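Visit report: computer refurbishing floor at Turngate
February 2026

Turngate takes in used office desktops, strips them for parts and puts the better ones back into service. I went along on a visitor afternoon, signed in at the front counter and was given a pair of safety glasses and a badge. The tour starts at the loading dock and ends in the room where the towers are opened up. I spent most of my time in that last room.

A tower gets laid on its side on a bench built from aluminum profiles, and the work is done from above.

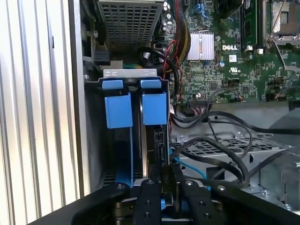
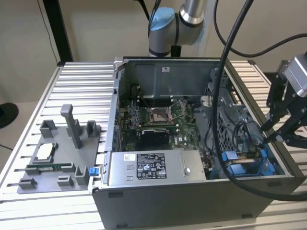
Jae-hoon Joo thought the drive carriers were the best part of these Dell cases: pinch the blue plastic, pull, and the drive comes out without a screwdriver. He had spent years on cases with four screws per drive, two of them always behind something, and he did not miss them.

The order of work is written on a card taped inside the door. Drives come out first and go straight into a locked bin, because the data has to be wiped or the drive shredded before anything else is decided. Memory is next, then the processor. The socket gets checked under a lamp for dirt or damage, and a board with a bad socket goes to scrap even if the rest of it is fine. The power supply is left until late, since it is bolted in and its cables run to several places.

Fasteners go in a tray with a magnet under it. Loose screws used to end up on the floor and in the carts, and the tray was added in December.

Parts that pass are bagged and labeled. Drives are sorted by size, memory by type. The bags go on shelves next door in bins of 100, and full bins are collected by a buyer called Okedau. Steel cases are crushed off site. I asked about the plastic handles and carriers and was told they are kept, because schools and small offices often ask for a spare.

The floor can handle 200 towers a week when everyone is in. It was quieter than I expected. The loudest thing was a compressor in the hallway, used to blow out dust before a case is brought in.

Practical notes: parking is behind the building and the entrance is on the side street. Closed shoes are required. The tour takes 2 hours with the break, and the coffee is free. There is a small sales shelf by the exit with tested memory and cables. I bought one power cord.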